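Our picture-framing result is up. The question was whether a two-arm policy does better on thin, bendy prints when it also gets a wrist view.

We trained on 400 demos, with and without the wrist camera, then ran 200 trials of each.

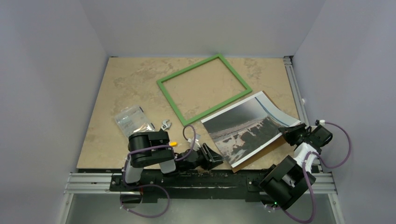 Right arm at the corner of the print, green frame still flat on the table.

Most misses came from the print curling after the grasp. The fixed view doesn't show that well. Adding the wrist view cut dropped prints by 42 percent.
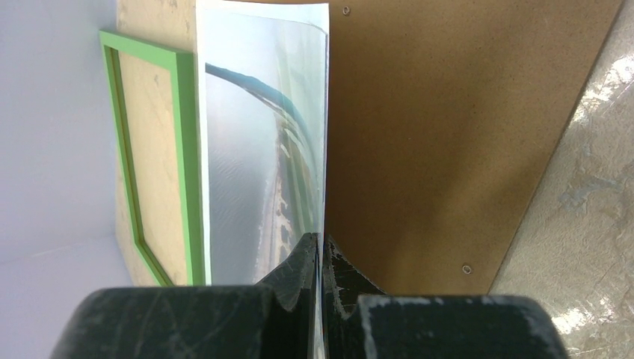

Wrist view, print between the fingertips.

Analyn Galang ran the trials. Glass is next.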